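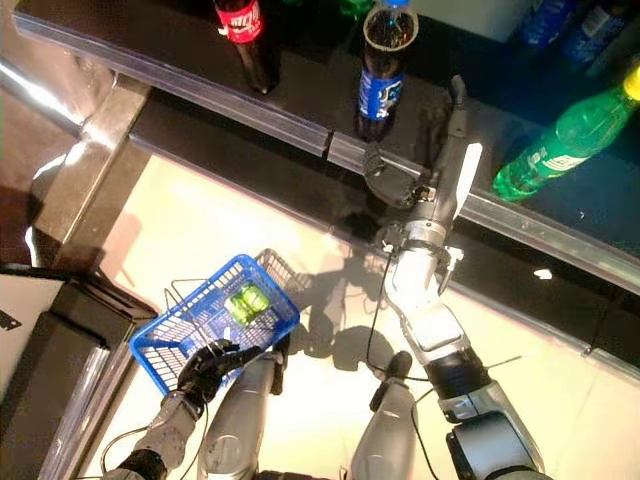

Noémi Mészáros was not against the robot when it came to the Bautista shop in Grundley, but she would have liked to be asked first. In August she was told by a notice next to the time clock, she said, and the notice did not mention her hours.

The robot picks drinks for online orders. It holds a blue shopping basket in its left hand and reaches to the shelf with its right, and when the order is complete a member of staff checks the basket and packs it. Before the trial the same person did all of these steps.

Skitbridge, the company which supplies the machine, says it handled 306 orders in its first month in the shop. Staff corrected part of them by hand. The company did not want to say how many, only that the share is going down.

For the people on the shop floor the change is mostly in the shape of the day. The morning picking shift, which started before opening, was cut by two hours. Four employees were moved to the packing table and the service desk. Their weekly hours stay the same until the end of the trial, according to shop manager Américo Marinho, and no one was dismissed.

"The walking is less and the standing is more," said Dwayne Iwasaki, one of the four. He used to know by heart where every drink was. Now he spends much of his shift checking orders against a screen, and he says his back prefers this — his feet do not.

Marinho also admitted that bottles fallen on the shelf are still a weak point. Staff are asked to put the drinks shelves in order before each round, a task that was not in anybody's job description. The employees' representative, Hnat Harasym, wants it written down and counted as working time. He has also asked for training on the machine to be paid and open to part-time workers. A meeting on both points took place last week without result.

Bautista will decide after the winter if the robot stays and if a second one goes to its shop in Sekmont, where picking is still done completely by hand.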